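Ambros Rainer runs barrier supply at Zallano, which ships retractable belt posts to warehouses. He says the weak point is the base. "A 6 kg base tips when a pallet jack clips it – we stopped selling them."
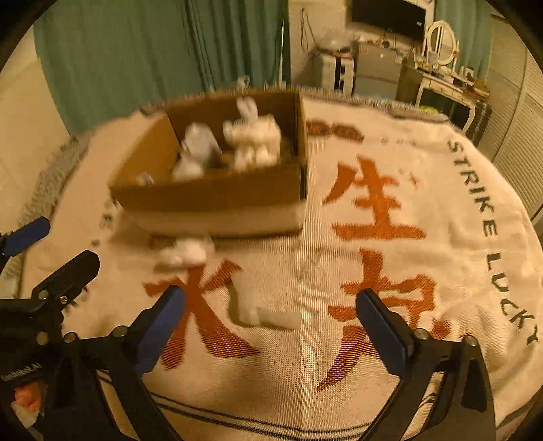 The Flumdale depot went over to rubber bases in July and took 1,243 posts. Rainer packs belt cassettes upright, the way the plush rabbit stands in its open cardboard box. "Laid flat, the spring drags," he says. Three cassettes fit per carton, and spares ship separately.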